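Hilgate Home Forums > Laundry and Utility > Stacked pair: reversing the door swing, basket clearance, vibration

Page 2 of 3

tubandgasket
Posts: 1,669

Continuing from the previous page. I measured again with the washer door at full swing. The hinge stops the door a little past 90 degrees, so it stands out from the front panel by most of its own diameter. With the unit in an alcove, the door and the person unloading compete for the same floor. Moving the hinge to the other side would put the door against the wall and free up the approach.

The Plallier manual covers reversing the dryer door only. The washer section doesn't mention it.

rkovach_utility

It doesn't mention it because you can't do it. The lock is on one side of the front panel and the hinge plate is spot welded on the other. There is no second set of holes under the trim. I had the front off mine in January to change the door boot and looked for exactly this.

Dryer door is four screws, a strike plate and a blanking plug. Support the door while you do it. The glass makes it heavier than you expect and the last screw will strip if the door hangs on it.

tubandgasket

Thanks. That settles the washer. Then the remaining variable is where the basket goes.
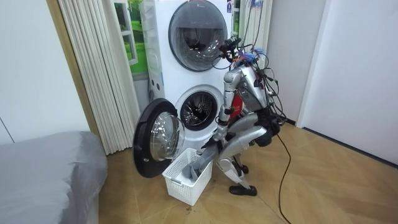
My own alcove is 2 inches wider than the stack on each side, which leaves no room to stand beside the machine, so everything is done from the front. For a rigid basket the useful position is on the floor directly under the drum opening, with the washer door hinged left and opened wide. The door then hangs above and behind the basket and the rim doesn't foul it. A latticed plastic one like the white one in the photo has another advantage, in that the perforated sides let some air through if damp items sit there a while. The limit is height. My tall hamper catches the bottom of the door, so I have to open the door first and slide the hamper in afterward.

mbell

Disagree on basket position. Directly under the opening means you pull items out, drop them, then bend to the floor a second time to lift them to the dryer, which in a stack is at chest height. Put the basket on a stool to one side. Or skip the basket and transfer washer to dryer by hand. It is a vertical move of under 3 feet.

tubandgasket

By hand works for towels. With small items I drop socks, and they land behind the kick panel gap. The basket under the opening catches them. A stool on the side is not available to me for the reason given above (2 inches).

Lungile Khumalo

I have used a stacked pair in a rental for several years and I do both. Basket on the floor under the opening during unloading, because things fall. Sort in the basket: anything that can't be tumbled stays down there, the rest goes up. One pass, and the line-dry items are already in the basket when you carry it out.

On the gasket: check the lower fold with your fingers every time you unload. Gray rubber hides gray socks very well.

mbell

Sorting in the basket is fair. I sort before the wash, so it doesn't come up.

rkovach_utility

Sorting before the wash is better practice in any case. Mixed loads are also why people get vibration complaints in a stack. One bath mat and two shirts will not balance.

barry_a

Back to vibration, which was the original question on page 1 and got lost. What stacking kit are you using, and did you level the washer before or after the dryer went on?

tubandgasket

The Sibiya kit, the one with the front shelf lip. Leveled before. Spirit level on the washer top, front to back and side to side. I did not recheck with the dryer in place.

barry_a

Recheck. The dryer adds load and the feet settle, more so on vinyl or a suspended wood floor. Procedure I use:

Washer empty, water off. Level on the front top edge of the washer if you can reach it, otherwise on the top of the dryer. Adjust front feet only, a half turn at a time. Push down on opposite corners and check for rock. Tighten the locknuts up against the cabinet. Run an empty spin cycle, then check again.

People skip the locknuts. An unlocked foot will back itself off within 10 loads or so.

Barry Ackroyd

rkovach_utility

Agree with all of that except measuring off the top of the dryer. The dryer lid on those is thin and slightly crowned. You can be level on the lid and out at the feet. Use the washer front panel with the level held vertically.

barry_a

Front panel is fine for front to back. It tells you less about side to side on a panel with a curve to it. I will concede the lid is not ideal.

plumbline_jo

Does the Sibiya kit lock the dryer down or does it only sit in the tray? I have the Plolthorpe kit and it has a ratchet strap around both cabinets. Ugly, but the pair moves as one piece.

tubandgasket

Two screws through the back rail into the dryer cabinet. Front is located by the lip. No strap. Both machines have to be from the same width series or the rail holes don't line up.

plumbline_jo

Then check those two screws while you are back there. Mine were finger tight from the installer.

mbell

A strap is a workaround for a poor bracket. If the kit is matched and the feet are locked you don't need one.

plumbline_jo

It was supplied with the kit and the instructions say to fit it. I fitted it.

tubandgasket

Update. Pulled the stack out as far as the hoses allow. Left front foot was carrying no load and the locknut was at the bottom of the thread, so never tightened. Back rail screws took about half a turn each. Re-leveled with the dryer on, using the front panel for front to back and the lid for side to side, so both of you can be satisfied or not.

Empty spin is much quieter. Will try a full load of towels tonight.

Dryer door is reversed as well. The blanking plug broke when I pried it out. Does anyone know if it is sold separately or only as part of the trim set?

rkovach_utility

Trim set only, last I looked. A piece of white tape over the hole is what mine has.

Page 2 of 3 Next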